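Base keeps creeping past its goal when there's a glass door in the room – planner or costmap?

Posted in Simulation & Planning, December 7, 2020

Guerra_lane

Hi all, long-time reader, first real post. I'm running a two-arm mobile base in Nodurov (household scenes, the stock ones plus a few I edited myself) and I've got a navigation problem I can't get a handle on. The job is dead simple: drive into the living room, stop short of some small thing on the floor, lower the arms, pick it up. No people, no moving obstacles.

In most rooms it stops right where I tell it. In any room with a big glass door to the garden, it rolls past the goal by a hand's width or so, and then the arms are too close to fold down properly and the grasp planner gives up with "no IK solution." Same robot, same config, same goal tolerance. If I swap the glass door for a plain wall, the problem goes away. I've tried lowering the max speed and tightening the tolerance from 4 cm to 2, and neither one did a thing except make it slower.

My depth comes from the rendered head camera, and I build the costmap straight off that. Localization is also visual, matching against a map I recorded back in August. I'm NOT using ground truth pose, on purpose, because I want this to move over to the real base at some point.
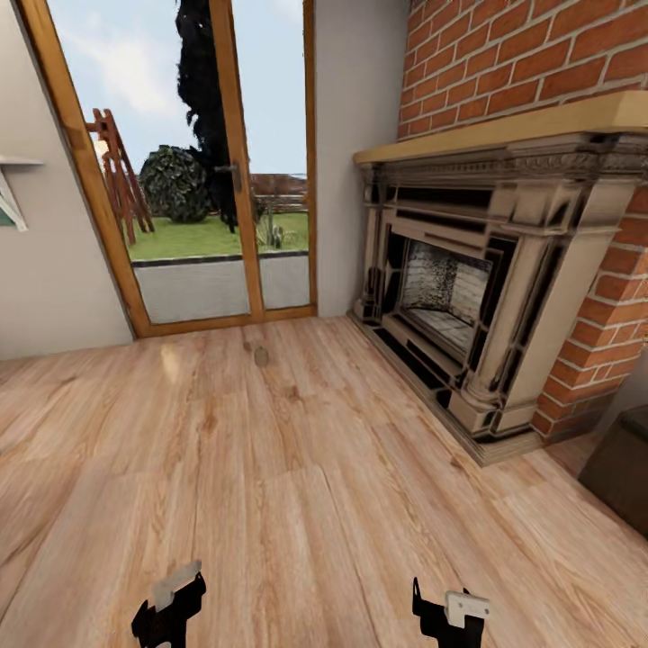 The other odd part is that the error isn't random. It's always forward, never sideways, and it gets worse the more squarely the robot faces the door. I logged 827 runs over a couple of nights and the drift is there in pretty much every glass room. Is this a controller tuning thing? I'm using the default Serholm follower and I haven't touched the gains, mostly because I'm scared of them.

Aslı Başaran

Leave the gains alone, I don't think it's your controller! If the follower were overshooting you'd see it in the wall rooms too, and you said you don't.

My money is on depth through the glass. A lot of renderers treat a transparent surface as not there when they write the depth buffer, so your camera is getting the distance to whatever is out in the yard instead of the distance to the door. Color image looks perfect, depth image is looking outdoors. Then your localizer picks up features on trees and fences and treats them like good landmarks. Far-off stuff barely changes as you drive toward it, so the matcher thinks you've moved less than you have, and the base keeps going to make up the difference. That fits the forward-only part really well, and it fits the "worse when facing the door" part too.

I had this exact mess last year – mine was a sliding door in a kitchen and I spent a week and a half on PID values before I looked at the depth image. Sigh.

Try these, in this order:

Dump one raw depth frame with the robot parked facing the door. Read the values on the glass. If they're way longer than the room, you've found it.

Look in your scene materials for a "writes depth" flag or something close to it, and turn it on for the glass. Quick check only, real sensors don't treat glass that politely.

For the real fix, clip features past a max range before they go to the localizer. I use 5 meters indoors. Lean harder on wheel odometry for the last bit of the approach, too.

One more thing, was your August map recorded with the same sky and garden? If you changed the outdoor background since then, some of those landmarks don't exist anymore, and you'd want to re-record it anyway.

zurnstead_fan22

just use ground truth pose, its a sim lol. or put the goal further back

pallet_jack_941

Seconding the depth frame dump. I'd also check whether your own grippers are getting masked out of the depth image. If they hang low in the head camera's view while you drive, they show up as something very close that moves along with you, and a visual localizer reads that as "we're standing still." It pushes the error in the same direction as the glass, so you could easily have both. In the wall rooms you may have enough good features to outvote it, but with half the view going out a window you don't.

The Zurnstead tools have a self-filter that takes your URDF and blanks those pixels. Pad it by a centimeter or two, the edges leak otherwise.

And please don't just move the goal back like the post above says. It'll work in that one room and then you'll be stopping short in all the others.

Guerra_lane

Okay, dumped a frame. The glass reads 22 meters in one spot, and the room is nowhere near that deep, so yeah. Clipping at 5 fixed most of it, and the stop is now inside tolerance in the first room I tried. Haven't set up the self-filter yet, that's next. And Aslı, yes, I changed the sky in September and forgot all about it. Re-recording the map tonight.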